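Setting the grippers again after a finger change, two-arm cloth cell

Written by Darmawan Nasution, with corrections from Kamol Paisan

These are the steps I follow on the Pila cell when the fingers have been changed or when the arms start to miss the cloth. The cell has two arms over a white table and it handles soft garments only. If your cell handles boxes or bottles, most of the numbers will be different but the order of work can stay the same.

I assume you know already how to start the controller and how to move each arm by hand in slow mode. If you do not, please read first the start-up page by Baoshan Kang, and come back.

What you need

A set of hex keys, a soft brush, a lint-free cloth, a little isopropyl alcohol, a sheet of ordinary printer paper and one test garment. Use an old T-shirt which has been washed many times. A new one is stiff and it will give you a good result on the bench and a bad result afterwards. I made this mistake in August and lost the whole afternoon.

Choose a garment with a colour you can easily tell from the table. On a white table a white shirt can be used, but the edge is difficult to find in the wrist camera view and you will get tired quickly.

Before you touch the arms

Stop the program and wait until both arms are still. Put the cell in service mode. In service mode the motors keep holding, so the arms will not fall, but please do not lean on them. When you need to take a finger off, switch off the motor power completely and support the arm from below with your free hand before you switch it off. The arm comes down faster than you expect.

Clean the table with alcohol and let it dry. Grease on the table makes the cloth stick in one place and slide in another, and then you will be looking for a fault in the gripper which is not there.

Look at the reflections as well. If a lamp makes a bright round patch on the table in the place where the cloth will be, turn the lamp a little or work on the other side. The table camera can take the border of this patch for the border of the cloth.

Step 1. Clean and tighten

Brush the inside of each gripper. Lint collects near the hinge, behind the fingertips, and after some weeks it becomes a kind of felt. Pull it out with tweezers if the brush does not take it. Do not use compressed air, it pushes the lint deeper.

Then go over the screws of the finger links, first one side, then the other side. Only check that they are tight, do not add force. The links are plastic and Tsz-kin Au has already cracked one of ours with a key that was too long. After tightening, open and close the gripper by hand. You should feel the same resistance all the way. If it becomes hard near the end, loosen the last screw by a quarter turn and try again.

Step 2. Set the zero of the jaws

Close the jaws slowly until the tips touch. Put the printer paper between them and close again. The paper should stay when you pull it softly and come out when you pull it with more force. When the paper tears, the zero is too tight. When it falls by itself, the zero is too open.

Save the value under the name of the arm, left or right. Please check the name twice. The left arm is the robot's left, and if you stand in front of the table it is on your right-hand side. We have a strip of tape on the controller now to remind us.

Step 3. Set the height

Lay the test garment flat and then push it together a little with your hand, so that it has some folds. A completely flat cloth is not a fair test, and a big heap is too easy.

Move one arm above the cloth with the jaws open. Keep the other arm raised and away, with its gripper open also, so that you can see if it moves when it should not. Go down in steps of 2 mm. When the tips touch the fabric, stop and look from the side. The fabric should give way a little and the tips should not bend. Save this height as the contact height.

The pinch height is lower than the contact height. On our cell it is 2 mm lower for a T-shirt. Thicker cloth needs less, and for towels Sutrisno Kwok uses the contact height without any change.

Step 4. Make the first pinch

Close the jaws at slow speed. Watch from two places: standing at the end of the table, where you can see both arms, and on the screen with the wrist camera. Each view has something that the other one hides. From the table you see the angle of the gripper and how the rest of the cloth is lying. From the wrist you see what is between the tips.

Left gripper down on the brown cloth, right gripper open above the table:

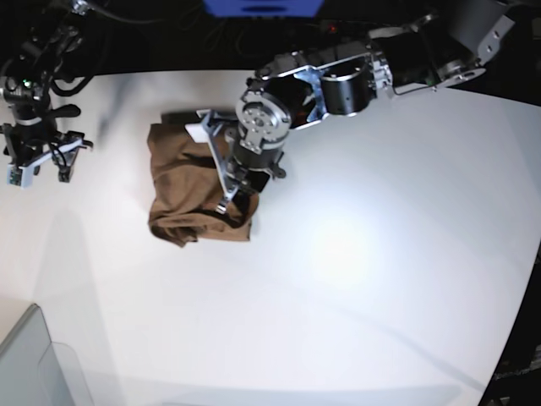 Wrist camera, jaws closed on the fabric: 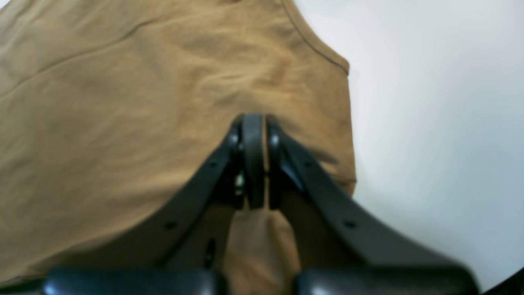 A good pinch has a clear fold of fabric between the two links, under the closed tips. If there is no fold, the gripper has closed on the surface only and the cloth will slip at the first lift. Go 1 mm lower and repeat. If the fold is very thick and the jaws stay open, you have taken too much. Go higher again.

Try also to see how many layers you have. With a shirt lying front on back it is easy to take both when you want only the upper one. I lift the arm by the width of a hand and look under the fold. The camera cannot answer this question well, in my opinion — your eyes are better.

Step 5. Repeat it

One good pinch means very little. Make 16 pinches with each arm, moving the cloth by hand after each one. Include some near a seam, some near the hem and some in the middle. Seams are thicker and they show a bad zero earlier than plain fabric does.

Write down every miss with the place where it happened. If the misses are all near seams, go back to Step 2. If they are in all places, go back to Step 3. If they come only at the far corner of the table, the gripper is probably fine and the arm is reaching too far. The wrist tilts there and one tip arrives before the other. In that case move the work area closer to the arm. Do not try to correct it with height, you will damage the fingertips.

Step 6. Check the cables

This step is often forgotten, also by me. Move each arm slowly through its complete range and watch the cables the whole time. The loop near the upper arm must be long enough that it never becomes straight, and short enough that it does not hang in front of the wrist camera. Fasten it with a soft strap. A hard cable tie cuts into the cover after some months and then you get a fault which comes and goes, the most unpleasant kind.

Turn the wrist fully to both ends as well. If you hear a scratching sound, a connector is touching the bracket.

Common problems

The jaws close but the controller says they are open. The zero was saved to the other arm. Repeat Step 2 for both.

The cloth is pulled away before it is pinched. The closing speed is too high, or the table is too clean and dry so the cloth slides. Reduce the speed first. If it does not help, put a thin silicone mat under the cloth for the test.

The tips leave shiny marks on the fabric. The closing force is too high. Reduce it in small steps and repeat the pinches near the seam after each change.

The wrist picture is not sharp. The parts of the gripper closest to the camera will always be a little soft, this is normal. Look only at the tips and the fabric under them. If these are not clear, clean the lens with the lint-free cloth, dry, without alcohol.

One arm trembles when it holds the cloth still. Check the screws of the upper bracket before you change any value in the software. On our cell it was a loose bolt both times.

When you finish, save the values, print them and put the sheet in the folder under the table. On the sheet write also which garment you used for the test. The Tuhumury cell uses a thicker cotton than ours and their heights cannot be copied to this one.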